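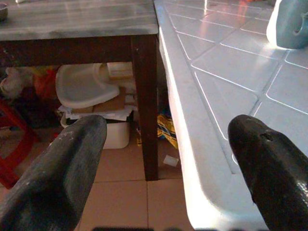
Pimomora is looking for people who own, wear or once made decorative hair combs, buttons and buckles from the workshops of the Bralum valley, and who would like to help us to describe them. We are a small museum of dress accessories and we prepare a catalogue of the two main local makers, Zernov and Bakke. Both firms are closed now, and their business papers are mostly lost, so the objects in private homes are our best source. A large part of the work is done at a table, with a lamp and a magnifying glass. If you want to practice at home before you come, a surface of white glazed tiles is good for laying out dark pieces such as horn, but move the lamp until the bright reflections in the tiles do not disturb you. The lines between square tiles also help to keep a row of buttons in order.

What we ask from participants

You can take part in two ways, and you can choose one or both.

The first way is to lend or show objects. Bring your pieces to an identification day, where we will photograph them, measure them and write down what you know about them. You take them home the same afternoon unless you wish to make a longer loan. Broken combs are welcome, also combs with missing teeth. Please do not glue, polish or wash anything before the visit. Old repairs tell us much about how the comb was worn, and fresh polish can hide the marks of the saw.

The second way is to join the cataloguing group. The group has 10 places. We meet every Wednesday at 4 in the afternoon, beginning in August, and one meeting takes two hours. The museum already keeps 782 pieces from the two makers, and 200 of them have no description at all, only an old paper label with a number. Each member receives a tray of these pieces and fills in one sheet for each: the material, the shape, the number of teeth if it is a comb, the kind of fastening if it is a buckle, any stamp, and the condition.

Who can apply

You must be 18 or older. No experience in a museum is necessary. We would be glad to hear from persons who have worked with horn, bone, early plastics, leather or metal, from hairdressers and costume makers, and from families of former workers. Good eyesight with or without glasses is needed for the stamps, because the Bakke stamp in particular is very small and often half worn away. You should also be able to write clearly by hand. The sheets are typed later in the office.

If you speak or read one of the older dialects of the valley, please mention it in your letter. Several order books from Zernov use workshop words that we cannot find in any dictionary, mostly for the curved back of a comb and for the different sizes of teeth.

What we offer

This is unpaid participation. We pay back the cost of local bus or train tickets, and there is coffee and tea at each meeting. Members of the group get one day of training in recognizing materials, including how to tell horn from its imitations without a hot needle, which we do not allow in the building. Your name will be printed in the catalogue, if you agree. Lenders receive prints of the photographs of their own objects.

How to apply

Write a short letter or send us a message through the contact page, with your name, your telephone number and a few sentences about your interest. If you have objects to show, say how many and of what kind, and add a photograph if this is easy for you. Please do not send any objects by mail.

We answer all letters, but it can take two weeks. Those who wish to join the group will be invited to a short conversation at the museum. The reading room is on the ground floor and there is no step at the side door. If you need a higher chair, a stronger lamp or other help, tell us before and we will prepare it.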